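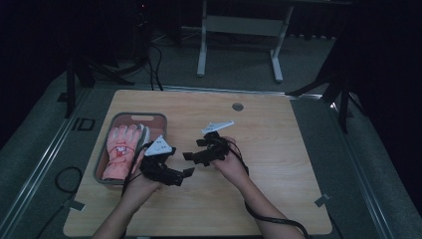
The Lotuda price cut: your questions

Our inbox has filled up again, mostly with people asking whether they should buy a Lotuda handheld now that it's cheaper. These are the answers as they stood on 16 February 2021. I'm guessing in places and I'll say where.

Why has Prendden cut the price?
The official line is that they want to "welcome more players". I'd find that easier to swallow if the shops weren't still full of the things from October. My guess is that they made too many.

Is it the same machine?
Supposedly. Reijo Keskinen opened up an old one and a new one for us and found the same screen and the same battery, but a cheaper-looking headphone socket. Prendden hasn't answered our email about it.

Are there really 26 games on the way?
There are 26 names on a slide. I count 12 that have been out on other machines for years, and 6 with no more than a logo. Call me when they have dates.

Will it play my old Aquino cartridges?
No. An adaptor was promised at launch and it hasn't been mentioned since. Don't buy one of the unbranded ones either. Ona Žukauskas tried two and both wiped her saved games.

What about the battery?
The box says "up to 12 hours". With the screen bright enough to see and the wireless on, I get 5.

Is Drillemis any good?
It's the best thing on the machine, and it's also coming to home consoles, so think hard before you buy a handheld for it. Baltasar Urrutia's review gave it a higher mark than I would have.

Can I use the touch screen with gloves on?
Not with ordinary ones. Prendden sells a stylus, at a silly price. 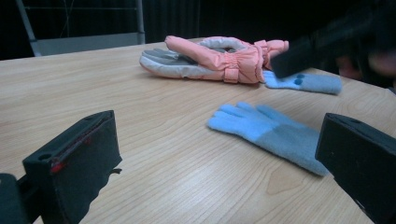

Winter gloves, one pink and grey, two light blue.

So should I buy one?
If you already want two of the games that are out now, fine. If you're buying it for what's been promised, keep your money for the moment. Kobina Tsikata disagrees with me and will say so in the comments.

Do you get paid by the other lot?
No. We're rude about them too.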